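**FOR IMMEDIATE RELEASE – July**

**Cumthorpe's Lost Button Exchange Opens a Second Room, Having Filled the First**

CUMTHORPE – The Guerra Button Exchange, which has spent 18 years reuniting residents with buttons resembling the ones they lost, will open a second room this July. The first room is full. It has been full for a while, and the people who work in it have been going in sideways.

The new space is on the ground floor of the old Ralesow dry goods building, directly across the hall from the original. Visitors who knew the exchange at its former location above the shoe repair shop will be glad to hear there are still no stairs. Visitors who liked the stairs may use the ones at the library.

The exchange works on a simple rule. Bring a button, take a button. If you have no button to bring, take one anyway and bring one when you find it, probably the day after you've sewn on the replacement. There is no charge. There is a donation jar, and the exchange's founder, Ivone Godoy, will look at it once while you are putting on your coat.

"People think a coat is finished when it loses a button," said Godoy. "They buy a whole new coat. I have met people who moved to a warmer state."

Godoy started the exchange with the contents of her late aunt's sewing cabinet and a card table. Her aunt had been a dressmaker and had saved every button that ever came loose in her presence, including several from guests. Godoy put a sign in the window offering them to anyone with a gap. By the end of the first month she had more buttons than she'd started with, and the card table had begun to bow.

The collection now covers shirt buttons, coat buttons, toggles, glove buttons, boot buttons, military surplus, and a category labeled "Festive" that the staff would like to see shrink. It also includes the Dantas bequest, a lifetime's accumulation of horn and shell buttons from the estate of a Cumthorpe tailor. His grandson, Cleiton Dantas, delivered it by pickup and declined to take the boxes back.

"My grandfather always said these would be worth something someday," said Dantas. "I had them appraised. They're buttons."

The second room will be used mainly for matching, the slow part of the business. A visitor arrives with a cardigan that has four good buttons and one bare thread. A matcher looks at the four, asks what year the cardigan was bought, ignores the answer, and goes to the drawers. On a good day this takes a few minutes. Jhonatan Inga, the exchange's senior matcher, once spent most of a winter on a blazer.

"It was navy, but it wasn't navy," said Inga. "It had a green thing going on. I'd find one that worked in the morning and by the afternoon it looked like a bottle cap. In the end we changed all of them. The owner hadn't noticed there was one missing. His wife had dropped it off."

Inga sorts by size first, then by the number of holes, then by color. This order is the result of a long disagreement with Godoy, who sorts by color first. The two systems are in use on opposite sides of the original room. A strip of masking tape marks the border, and buttons that roll across it are considered to have emigrated. The second room will follow the Inga method on a trial basis, under what Godoy has called "observation."

The room was painted by Natanael Godoy, nephew of the founder, in a shade the paint store calls Oat. He was told he could choose any color he liked. He chose a dark red and was then told more about the color he liked. He also repaired the window latch and rehung the door, which now opens inward, as doors in the building used to do before a previous tenant had ideas.

Support for the expansion came from Jutix, the zipper distributor out on the county road. The company has asked for no naming rights and has made no comment about the future of fasteners. Wellington Barros, who runs the Jutix warehouse, grew up in Cumthorpe and has had a pair of trousers on the matching list for two years.

"We don't see it as competition," said Barros. "A zipper breaks, you throw out the jacket. A button falls off, you've got a hobby."

**What Visitors Will Find**

- **The matching counter.** Daylight from the north window, a lamp for evenings, and a stool that goes up but not down. Please bring the garment with you. Descriptions over the phone have been attempted, and "kind of a brown" has not led anywhere.

- **The open trays.** For browsers with no particular gap to fill. Buttons may be stirred with a finger. They may not be poured from one tray to another, however nice the sound is.

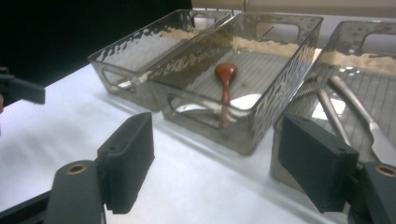 - **The mending table.** Needles, thread, and beeswax are provided. Instruction is available on request and, if Godoy is nearby, without one. Shanks are taught to anyone attaching a coat button, as a flat-sewn coat button is, in her view, how the trouble starts.

- **The wall of singles.** One each of buttons that have never been matched to anything, sewn onto cards with the date they came in. If you recognize yours, tell a matcher before removing it. Two people have claimed the same anchor button, and the matter is still open.

**Opening Day**

The door will be unlocked at 10:00 a.m. There will be a short speech, shorter than last time, and coffee. The ribbon will be buttoned at one end and unbuttoned by Godoy, who considers cutting a perfectly good ribbon to be wasteful and has already promised it to someone for a hat.

The first 30 visitors will receive a card of mixed shirt buttons, white or near enough. Children are welcome. Very small children are welcome in the hallway, where there is nothing they can swallow.

The original room will remain open during the move, though drawers on the color side may be out of order. The exchange asks that visitors refrain from mentioning this to anyone on the size side.

**About the Guerra Button Exchange**

The exchange is named for Godoy's aunt, whose married name was Guerra and whose cabinet is still in use. It accepts buttons in any condition. It doesn't accept snaps, hooks, or cuff links, and would like whoever has been leaving the cuff links to stop.

**Press inquiries:** Ask for Jhonatan Inga at the front counter. He will be the one holding something up to the window.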